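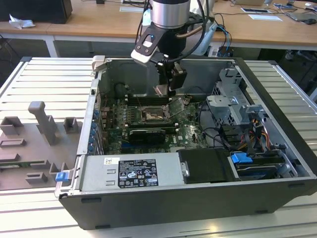 Figure 2. Gripper over the open CPU socket, load plate raised. Fixture plate at left.

4.3 Teaching the socket approach point

Complete the table leveling in 4.2 before starting. The tower must be on its side with the side panel off and the power cord unplugged.

1. Set the fixture plate on the table to the left of the tower.
2. Raise the load plate on the CPU socket by hand.
3. In the Koston panel, set arm speed to 30 mm/s.
4. Jog the arm until the gripper fingers point straight down over the socket.
5. Lower in single steps to Z = 117 mm. Save the point as SOCKET_HIGH.
6. Lower to Z = 44 mm. Save as SOCKET_LOW.
7. Return to SOCKET_HIGH and run the move between the two points twice.

CAUTION: Do not let the fingers touch the socket contacts. Bent contacts cannot be repaired with the tools in the Waltmont kit.

NOTE: Check the cable loop at the wrist for slack at both points. If it pulls tight, refit the clamp (see 3.6).

NOTE: Z values apply to the table height used in the Quaye workshop. For other tables, enter the offset from 4.2.

Section revised in March by Augustina Osei.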